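Unit 4: Table Linen and Disposable Ware
Course notes, Food Service Operations 181
Instructor: Ewurabena Abubakari

4.3 Printed cloths

A printed tablecloth is specified by ground, motif and repeat. The ground is the base pattern, commonly a solid, a stripe or a gingham check. The motif is whatever is printed over it. The repeat is the distance after which the same motif returns in the same orientation. Novelty prints tend to carry many motifs in one repeat, and small objects set on them are harder to pick out than on a plain ground.

For the March practical, record the ground first, then list motifs by type. Lettering counts as a motif. Do not record the brand of items left on the cloth unless the inventory sheet asks for it. 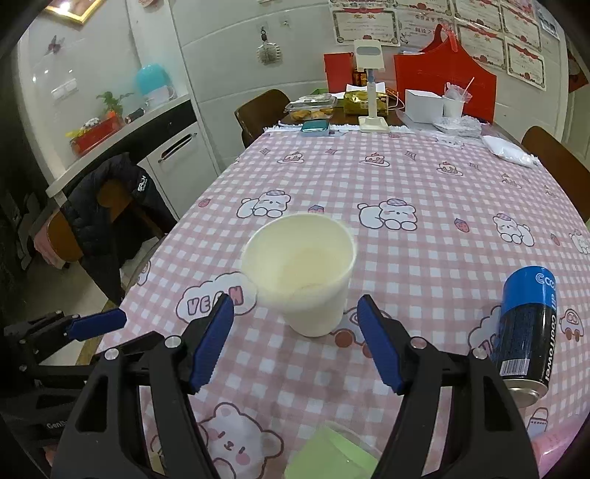

Fig. 4.3. Pink-and-white gingham ground with novelty motifs (bears, cake slices, strawberries, lettering). White paper cup and COOLTOWEL can on the cloth.

Two points on Fig. 4.3. The white cup separates from the ground mainly by its rim and pale cream interior, as white also occurs in the check and in the bears. The can has a bright blue band over a glossy black section and separates easily. When laying out disposables on a busy cloth, check contrast from seated height as well as standing height.

4.4 Cup stability

A paper cup is narrower at the base than at the mouth, so an empty one tips easily – more so where the cloth is creased. Smooth the cloth outward from the center before placing cups. Cylindrical cans stored on their side should be stood upright or moved to the tray.

4.5 Exercise

Use the Dramani sample cloth, sheet 11 in the linen binder. Measure one full repeat in both directions, in millimeters. The test length is 2000 mm. State how many complete repeats fit and the remainder. Show your working.

Reading: Sila and Carnell, section on printed grounds, p. 386.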